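I got to Jyoti Bhatt's place at nine on a Sunday, and she already had two pots of tea going and a pile of index cards on the couch where I was supposed to sit. "Just shove those over," she said. "That's only the letter M."

Jyoti is writing a dictionary of family words. You know the kind, the silly name your house has for the TV remote or the heel of the bread, that no one outside your house would get. She has 1,198 of them so far, mailed in by strangers, and she's turning 72 in January and would really like to be finished (her kids would like that too!).
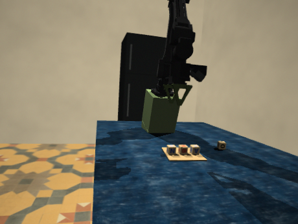

It started with "grutelska," her grandmother's word for the crumbs at the bottom of a cookie tin. "I said it at work once and everybody just stared at me," she told me. "I was thirty-four years old! I thought it was a regular word."

So she put a little ad in a newsletter asking if other people had words like that, and the letters started coming and pretty much never stopped. A man in Ohio sent her "mandach," which is what his family calls a nap you didn't mean to take. I've been using it all week.

I asked how she decides what gets in. "Two people have to have used it, and they had to mean it," she said. "If you made it up last night to get in my book, I can tell. Those ones are always too cute."

My favorite is "nulora," the feeling of walking into a room and forgetting why. The woman who sent it thinks her brother came up with it, but he says it was her, and they've both written to Jyoti to argue the point.
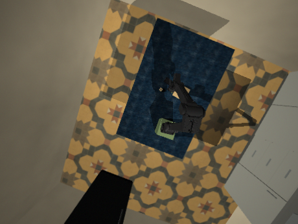 Rendered view of a black robot arm over a dark blue rug.

We got on to spelling, and that's where she gets stuck. Most of these words were never written down before, so she calls people up and makes them say it over the phone, sometimes five or six times in a row. "My daughter says I should just record them," she said, pouring me a third cup. "Maybe for the next book."

Then she asked what my family called the junk drawer, and I told her, and she reached for a blank card.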